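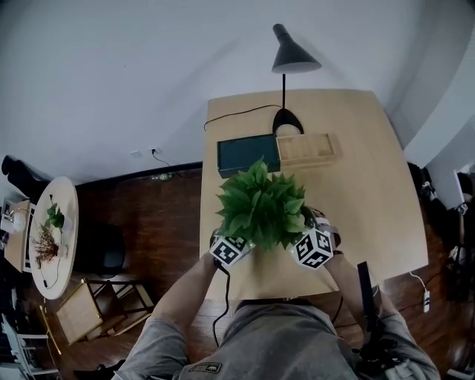
Figure 9.1 Working at a table with both hands. Table height decides where the forearms and shoulders come to rest.

Chapter 9
Work Surfaces and Reach

Key terms: work surface, elbow height, normal reach, maximum reach, clearance, static load

Most work done by hand is done at a surface. It may be a kitchen counter, a sewing table, a packing bench or a school desk. The surface holds the material, and its height and depth set the posture of the person using it. A worker can change a chair or pick up a different tool in a few seconds. A bench that is bolted to the floor may stay at the same height for thirty years, and everyone who uses it has to fit it.

Chapter 8 dealt with seating. This chapter takes up the surface itself: how high it should be, how deep it can be before the far edge is out of reach, and how much room is needed underneath. The last section covers surfaces shared by people of different sizes, a common case in schools and small workshops.

9.1 Elbow height as a starting point

The usual reference for surface height is the elbow. Stand or sit upright, let the upper arms hang, and bend the forearms until they are level. The distance from the floor to the underside of the elbow is elbow height. For light work with the hands, the surface should be at this height or slightly below it. Heavy work, such as kneading or planing, calls for a lower surface so that body weight can be used. Fine work, such as engraving, calls for a higher one so that the eyes are closer to the task.

The height of the surface and the height of the work are different measurements. A cook using a deep mixing bowl has her hands well above the counter. A potter's hands may be even higher. When the work has height of its own, subtract it before setting the table.

9.2 Normal and maximum reach

Reach is described by two curved zones. The normal zone is the area the hands can cover with the upper arms close to the body. The maximum zone is the area covered with the arms stretched out but the back still straight. Items used all the time belong in the first zone. Items used now and then can go in the second. Anything beyond it requires leaning.

Leaning once does little harm. Repeated all day, it loads the lower back, and a bent posture that is held also produces static load, meaning effort in a muscle that stays tight without moving. Static load tires a muscle sooner than motion does.

Case study: The Drernico packing room

Drernico packs seeds and garden supplies for mail order. Its packing room had 51 benches, all the same height, with label rolls kept on a shelf along the back edge. On a normal day in September the room sent out roughly 1152 parcels. Each parcel needed two labels, and each label meant a reach past the maximum zone.

The company made two changes. The rolls were moved to a bracket at the right front corner of each bench, and wooden risers in three heights were stored at the end of every row. Complaints of shoulder pain fell over the following season. Packing speed stayed nearly the same, and the managers had not expected it to rise.

Before you read on

Measure your own elbow height, standing and seated, and write down both numbers. Then measure two surfaces you use every day. You will need all four figures for the worksheet in Section 9.4.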